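Chapter 4
Buckets, Forks and Quick Couplers: Choosing What Goes on the Front

By the time you reach this chapter you will have spent a good while on engines, hydraulics and the daily walk-around, and you may be wondering when we will get to the part that does the work. Well, we have arrived! A wheel loader or a small excavator earns its keep at the very end of its arms, and a surprising amount of money, fuel and good temper is lost every year by hanging the wrong thing there.

I learned this the slow way. My first job was at a gravel pit outside Cropper, where the foreman, Tien-fu Lam, kept a row of buckets along the fence and would ask each new starter to pick one for the morning's work. I picked the biggest. It was April, the stockpile was heavy with rain, and I spent the morning with my back wheels going light every time I curled a full load. Tien-fu let me carry on until smoko (he was a patient man, and I suspect he enjoyed it) and then walked me back to the fence to have another think.

What he wanted me to see was that the size of a bucket tells you very little until you know the weight of what you are putting in it. Dry wood chips and wet clay may fill the same space, but your machine will feel them very differently. Section 4.1 works through this with a density chart and a few sums, none of them difficult, and I'd ask you to do them by hand the first time even if your phone is sitting right there in your pocket.

Section 4.2 takes up the quick coupler. Older machines held their buckets on with pins and a fair bit of swearing, and changing over could eat up most of an hour. A coupler lets the operator do it from the seat in a few minutes, and that is a lovely thing on a job where you go from digging to lifting pallets and back again. It also brings a few worries of its own, chiefly whether the thing has locked. We will look at the locking check in detail, with the case of the Stukanell yard, where 343 changeovers were logged over one season and 19 of them had to be done again after the check was failed.
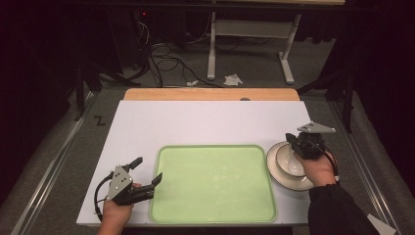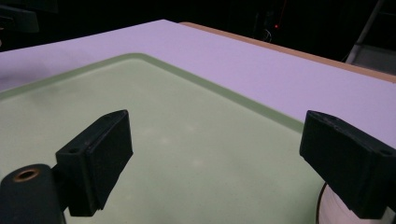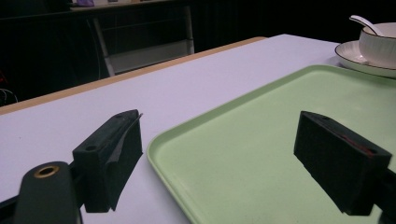

Section 4.3 is given over to forks and grapples, and it was largely written by So-ying Kong, who runs the training yard at Brerkance and has taught more people to stack logs than anyone else I know. She is firm on the matter of load centres, and you will find her worked problems a little harder than mine. Take your time with them. The one about the crate of pipe fittings has caught out experienced operators, me included.

The last section deals with wear. Teeth, cutting edges and bushings all go eventually, and there is an art to replacing them before they spoil something dearer. The Cendum quarry kindly lent us its maintenance book, and in it you can follow a single cutting edge from the day it was fitted until it was turned at 232 hours. I find that sort of record oddly good reading, handwriting and tea stains and all.

Before you begin, have a look at whatever machine you have access to and write down the rated operating load from its plate, along with the make and width of the bucket it is wearing today. Keep that page handy. You will need it for the first set of exercises, and again when we come to tipping loads in the next chapter.

Words to watch for in this chapter: heaped capacity, struck capacity, breakout force, load centre, locking pin, wear edge.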